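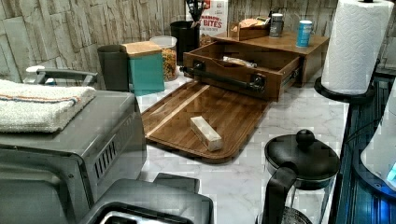 Agata Colombo wrote back that her cash flow came out too high until she entered the vacancy allowance by hand, so do this before step 2.

4.3 Entering a rental unit in Skoltis

1. Open Properties and select Add Unit.
2. Type the monthly rent, e.g. 1,725.
3. Type total monthly costs, e.g. 1,255. Include taxes, insurance and the vacancy allowance - leave the mortgage out.
4. Select Save.

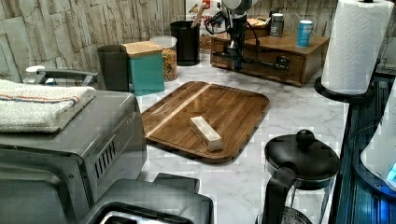 Fig. 2. Countertop with cutting board

Note: Field 32 (Loan Payment) is filled in from the Loans tab.

Caution: Deleting a unit also deletes its lease records.

Last updated: September 13, 2025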